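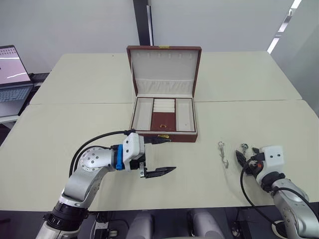 Gold ring in its little well, nothing in the long sides.

4 min read

Right, jewellery box thread, as threatened. June 12, 2020 and I have finally run out of other things to tidy (the airing cupboard was May, we don't need to go back over that).

The box first. Eighteen quid from the antiques place on Plendudgate, the winter before last, reddish-brown outside and cream inside. I bought it to Get Organised and then used it as somewhere to put hair grips and a phone charger that doesn't fit any phone I own.

Meanwhile all the real jewellery lived in a biscuit tin. Chains at the bottom, earrings stuck in the chains, one brooch holding on to everything like a crab.

So step one was tipping the tin out on a tea towel and having a little sit down.

Step two, coffee.

Step three was untangling and it took the whole morning. If you've got knotted chains: put them down flat, don't pull, and poke the middle of the knot with two pins until it goes baggy. A drop of baby oil if it's a really mean one. I did the worst one in front of the cricket highlights and only swore the once (twice).

Then everything got a rub with the Ollura cloth, which I've had so long it's gone grey and I'm fairly sure you're not meant to wash it. I washed it. It's fine!

OK so layout. I've changed my mind on this more times than on the colour of the bathroom. Rings go in the padded rolls, no argument there, that's what rolls are for. But the little gold one is so small that it slides about in a roll, so it's getting the reddish well to itself. It was my nan's and it doesn't even go on my little finger. I just like knowing where it is.

Long compartments: I wanted bracelets in one side and watches in the other. Then I remembered I own one watch and it's on my arm.

The small square cases are the bit I keep fiddling with. They're black, they came from Halilović in Brusavley when I had some bits mended, and I'd always shoved them in a drawer because they felt too good to throw away. Very handy for anything that scratches. Do they lie flat in a compartment or stand up, though? Flat, they eat all the room. Standing up they look dead smart until you shut the lid too fast.
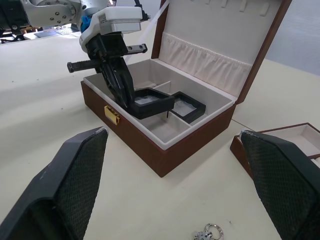
Cases are a waste of space, according to one of the replies I've just had: take everything out, put it in little zip bags with the air squeezed out, and it won't tarnish or tangle and you'll get three times as much in.

Which, yes, sensible, and I did try bags once. I ended up with a box of rustling and never wore any of it. I want to open the lid and go ooh. Bags for the stuff I'm keeping but not wearing, maybe. I'll meet you halfway.

Anyway, onwards. Chains!! The lid has a row of bits along the top to hang them from and a gathered pocket underneath to catch the ends, and I had never once used either. The fine ones can go up there. Anything with a heavy pendant is staying down in the base, in its own section, fastened. FASTENED. If you do one thing from this thread, do up the clasp before you put a chain away. An open chain will find another chain in the night.

I've been laying the stragglers out on the table while I decide. Silver on its own, one chain to a spot, nothing touching. There's one with a small dark green charm I'd forgotten all about, and I've decided it's my favourite thing I own, at least until Sunday lunch or whenever I next see something shiny.

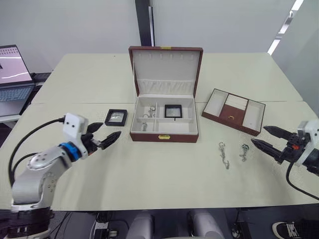

And the ones I can't place after ten minutes are going in the "wear it this week or let it go" pile. That's my whole system. I got it from doing jumpers and it works just as well here, except that jumpers are easier to see when you drop them on the carpet.

Still to sort: odd earrings. I've got five with no partner. I know the other halves are gone. I'm keeping them in the lid pocket anyway, please don't write in.

Also could do with something soft to line the bottom of the biscuit tin, which is now officially for hair grips. Felt? An old sock? Open to ideas.

Hello by the way to whoever made it 1,288 followers this morning, I'm sorry it's all storage. Spice rack next, once I've found the lid for the paprika.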